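Wondach hand-held gripper kit: two months in

Posted in May, under Kit and Tools
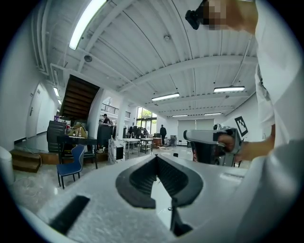

What I bought

The Wondach is a pair of hand-held grippers for recording demonstrations. You hold one in each hand, do the job you want a robot arm to learn, and the kit saves what the camera on each gripper saw, where each gripper was and how far the fingers were open. I bought mine through Dendgate, who are the only seller I found that would quote with delivery included. The price for the pair, the charging dock, two sets of fingers and a printed pack of markers was £1,644. A single gripper would have been cheaper, but most of what I want to record needs two hands.

I paid for it myself. Dendgate did lend me a spare battery for a week when one of mine arrived flat and wouldn't charge, and then let me keep it.

Setting up

Delivery took nine days. The box had everything in it except the quick start sheet, which I found on the Dendgate site in the end. The long manual is decent but has clearly been through a translator, and the section on time settings is wrong for the current firmware. You want the second menu, not the third.

Markers go on the walls before you do anything else. The pack has sheets in two sizes and the manual tells you to use the small ones in a room under six metres long. I used the large ones everywhere and tracking was better for it. Put them on something flat. I had one on a cupboard door that people kept opening, and it cost me most of an afternoon before I worked out why the left gripper kept jumping sideways in the playback.

Calibration is a slow figure of eight with both grippers, then open and close the fingers five times. It takes two or three minutes. The app says to do it once a day. I do it again after lunch, as I had a few afternoons where the finger readings had drifted by a couple of millimetres.

In the hand

The grip is comfortable for the first half hour. After that you feel the weight at the wrist, more so with your arms held out in front. People with small hands found the trigger a stretch. There is a shorter trigger in the parts list for £18, and I think it should be in the box.

The ribbed pads on the standard fingers are good. They hold a mug handle, a cloth, a screwdriver and a folded shirt without slipping. They are poor with paper and with anything thinner than a credit card. The second set of fingers is narrower and does better with small parts, but you have to recalibrate each time you swap, and the two screws are tiny. Buy spares. I have lost three.

Recording

By the end of the second month I had 1,284 recordings on the drive. Most are between ten and forty seconds long. Of those, 143 were marked as bad by the app, nearly all because the tracking had dropped out part way through. I went back over a handful of the bad ones and agreed with the app each time. I'd sooner it threw out too much than too little.

Big plain walls are the main trouble. If you turn towards one and there is no marker on it, tracking gets vague within a second or two. Shiny floors and windows in full sun also gave me problems, and pulling the blinds down helped a lot with the second. Two people can record in the same room with two kits, provided each pair is on its own channel. The manual doesn't mention this at all. I got the answer from Dendgate by email the same day.

Batteries last just under two hours of stop and start use. A full charge in the dock takes an hour and a quarter. Each gripper holds almost 500 short recordings before you need to copy them off, and the copying is slow over the supplied cable. I bought a better cable and it took less than half the time.

The software

The desktop app is called Saragih and comes with the kit. It does three jobs: it lines up the left and right recordings, it lets you trim them, and it exports them. The first two work well. Export is fiddly. There are four formats and only two of them kept the finger width when I tried them. I have reported this and been told it will be fixed in the next release.

There is a paid cloud version. I haven't tried it and don't plan to.

Compared with the Bonderex

I had a Bonderex on hire last year for a similar job. It is lighter and the trigger is nicer. It also needs a base station in the corner of the room, and moving that between sites was a nuisance. The Wondach packs into one case and I can be recording 20 minutes after I walk in. For a fixed room I would probably still choose the Bonderex. I move about, so the Wondach suits me better.

Would I buy it again

Yes, at this price. I would order the short triggers and a spare set of screws at the same time, and I would ask Dendgate to check the batteries before they post it.

Next month I'm trying the narrow fingers on cable plugs. I'll put the settings up when I have some that work.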